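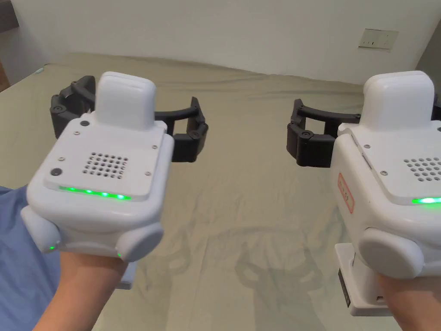 Vol. 31, No. 4

6 min read

The case for renting handheld grippers by the month has been made mostly by the people who rent them out. I would like to make a narrower version of it, as someone who has paid the invoices, and then argue that the current Rarnden kit gets one important thing wrong.

The kit is a matched pair of handheld grippers, one for each hand, with two black jointed fingers on the far end of each. The operator holds the base from underneath, does an ordinary household task, and the recorded motion is later used to train a two-armed robot. Kirnano supplies the pair on a subscription of $490 a month, with a 30-day minimum term, and the price includes upload, storage and a basic quality check. Hakala sells a comparable pair outright. Over a short project the rental is cheaper. Over a full year it is not, and any lab that expects to collect through two winters should buy.

Most of the published comparisons stop at price. I think that is a mistake. The cost of a demonstration is dominated by labour, and labour is governed by how long a person can hold the device before the data degrades. Our rule is a session cap of 31 minutes. The figure was set after reviewing our own recordings, in which operators working past that point began to rest their wrists on the work surface and shorten their reaches. The motion still looked acceptable in playback. The trained policy copied the shortened reaches faithfully and missed the far corners of the bed.

Bedding is where I would test any device of this type. Rigid objects flatter a gripper. A cup is where it was a moment ago, and the fingers either close on it or they don't. A sheet pulled over a mattress has no fixed grasp point, its folds change with every contact, and useful progress nearly always needs both hands. It also spans a wide area, so the operator has to lean, and leaning exposes every weakness in weight and balance.

On that test the Rarnden housing does reasonably well. The fingers open wide enough to straddle a fold and the squared pads give a flat face to pinch against. The round fastener on the pad is less welcome. It is a small projection on the one part of the device that should be smooth, and on loose-weave cotton it catches. Hakala uses a recessed fitting in the same position, and I consider that the better choice for textile work.

My larger objection is to the status display. Each unit has a green LED strip along the front edge of its top plate and the left unit has further small green lights on its side pods. The strip is bright and easy to read at arm's length, and I have no complaint about its placement. The complaint is that green means the unit is powered and paired. It does not mean that the unit is recording. The recording state is announced by a tone, and in a room with a dryer running the tone is easily missed. We lost 98 demonstrations in January in this way, all of them carried out with two healthy green strips in front of the operator.

Kirnano's reply was that operators should confirm recording on the tablet. That is a procedure, and procedures are what a vendor offers when the hardware is already in production. A change of colour would cost a firmware update. A person with both hands occupied should not have to put one down to learn whether the last half hour counted.

The buttons deserve a shorter remark. There are two, round and black, set into the plate. The shape is the same for both, so a new operator has to learn them by position. A raised dot on one would be enough.

The alternative for small groups is Punum, a service that sends trained operators with their own equipment and bills by the accepted demonstration. I have used it once. The data was clean and very uniform, and the uniformity was the trouble. Paid operators converge on a single efficient technique, while people in their own homes pull a sheet straight in a dozen clumsy ways, several of which a robot will need to recover from. For benchmark work I would hire Punum again. For training data I would still put the grippers in the hands of people with no particular skill and accept a higher rejection rate.

My recommendation is therefore conditional. Rent the Rarnden pair if the project is short, the tasks are domestic and one person is assigned to watch the tablet. Ask Kirnano in writing when the light behaviour will change, and leave renewal open until there is an answer. Our own subscription is now on its minimum term.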